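Malldale Home Storage Forum > Pantry and Dry Goods > Zip bags vs. rigid containers for long-term rice and flour

tburrow49
Moving 11 kg of white rice and a smaller amount of bread flour out of the paper sacks. Options are zip-top freezer bags or rigid tubs with gasket lids. Storage is an interior closet, no direct light. Which one holds up better past a year?

cold_cellar
Rigid, for both. Ordinary zip bags are polyethylene. Polyethylene is a decent moisture barrier and a poor oxygen barrier. The weak point is the zipper, mainly the last half inch at each end.

Ebenezer Boateng
Disagree on the rice. White rice is low in fat and does not need much oxygen protection on a one-year horizon. Moisture and insects are the problems. A closed zip bag inside a lidded bin handles moisture well enough, and you can freeze the bag first for weevils. Brown rice is a different case.

cold_cellar
Weevils chew through thin film. I have had it happen with a 49-cent box of sandwich bags.

Ebenezer Boateng
Sandwich bags are thinner than freezer bags. Check the box for "freezer" before comparing the two.

k_lindqvist
My routine for bags:
1. Wipe the track. Flour dust in the track is the usual cause of a slow leak.
2. Lay the bag flat and close from one end to the other, then go back over both ends.
3. Press gently and listen at the corners.
A colored zipper helps with step 2 -- a gap is easier to spot than on a clear one.

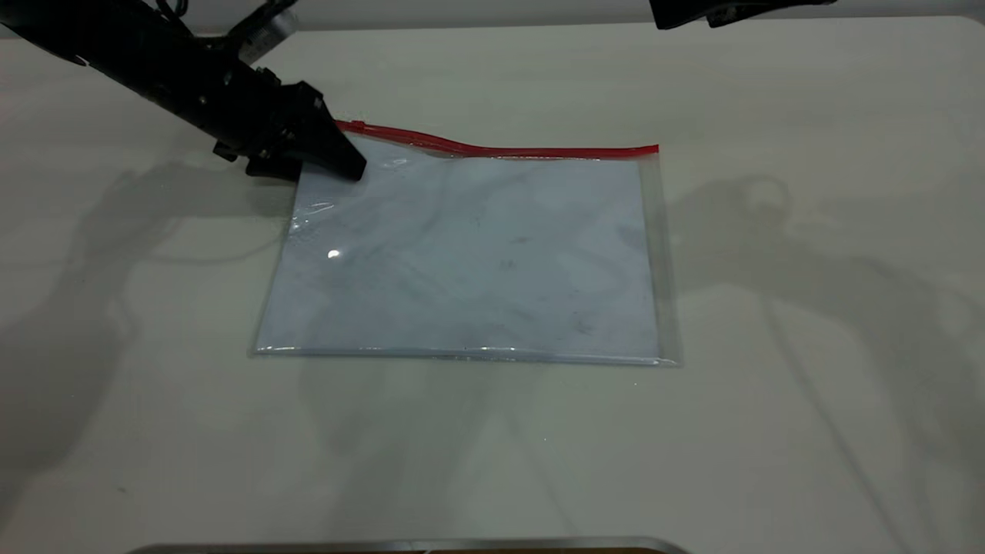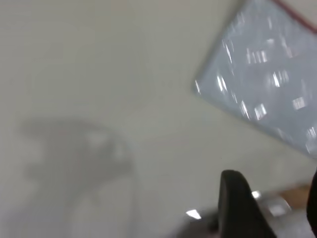 First one: clear bag with the red zipper, laid flat.

tburrow49
Does the closet temperature matter? It runs warm in the summer.

k_lindqvist
Yes, more for the flour than the rice. Keep the flour in the freezer if you have room, double-bagged, and let it reach room temperature before opening. Otherwise water condenses on the flour.

postbox173
Everyone here skips Mylar. Foil laminate with an oxygen absorber beats both options on the table. I bought the Bozkurt heat sealer and it does a bag in a few seconds.

cold_cellar
Fine for storage you never touch. He is going to open this every week, and an absorber is spent soon after it meets room air.

postbox173
Then pack smaller bags.

tburrow49
Going with freezer bags in a lidded bin for the rice, and one gasket tub for the flour. Labels dated 27 March 2020. Will check the flour first.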